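Drerkemine: household demonstrations, soft goods subset

README, last edited Tue 20 December by Seo-ah Ko

Drerkemine is 1278 demonstrations of people tidying beds and seating with hand-held grippers, recorded so that an arm at Skescombe can eventually do the same thing more slowly. No arm took part in the recording. Operators held the grippers themselves, and the fingers' paths were recovered afterward with Shim, our alignment tool, which is named for what it does to a wobbly table.

What's in it

Beds, pillows, mats, cushions, loose clothing. Fabric was Declan Hapeta's idea. He has since moved to rigid objects.

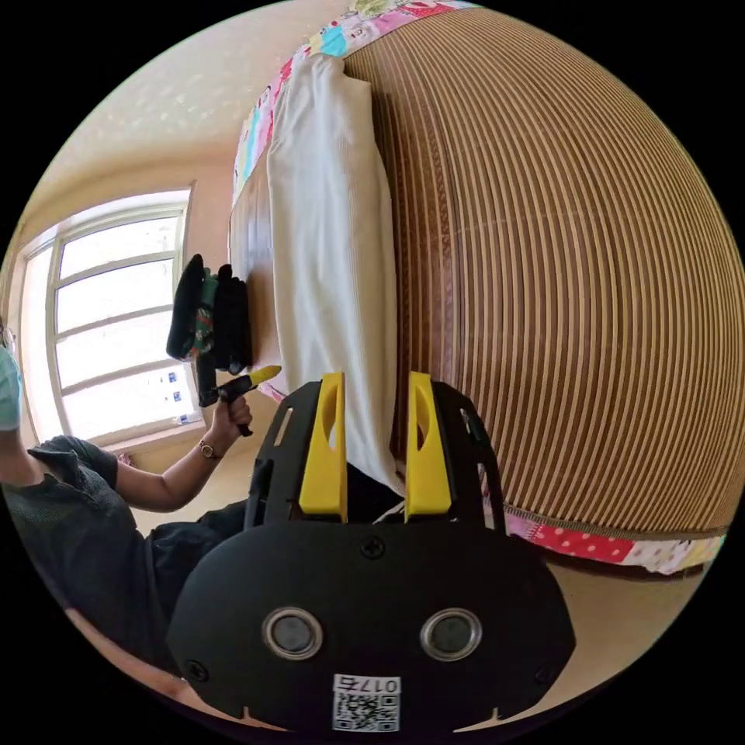
Each episode has one folder per gripper, plus a text note typed by the operator. The notes are of mixed quality. Ha-neul Um writes full sentences; Sang-wook Son writes "ok" and, for the hard ones, "ok?". We kept both styles. Failed grasps are kept too, flagged retry, and there are 33 episodes that consist of little else. Train on them if you want a policy with realistic expectations.

Upholstery

Split off in October, when it became clear that a cushion pushes back and a blanket doesn't. Finger width is logged at every step. Contact force isn't, so please stop emailing Hae-won Myung for it.
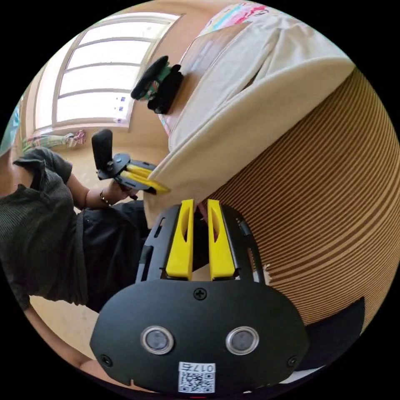 Upholstery subset: hand-held gripper at the edge of a cream cushion.

Known problems

Bright windows wash out some views.
Left and right folders are swapped in the first session. Fixed in version 2, then unfixed by the hotfix. Check before use.
The Brimusden mirror is out of date and proud of it.

Loading

Run the unpack script from the top folder. It prints one warning about timestamps, which you can ignore, and one about disk space, which you can't.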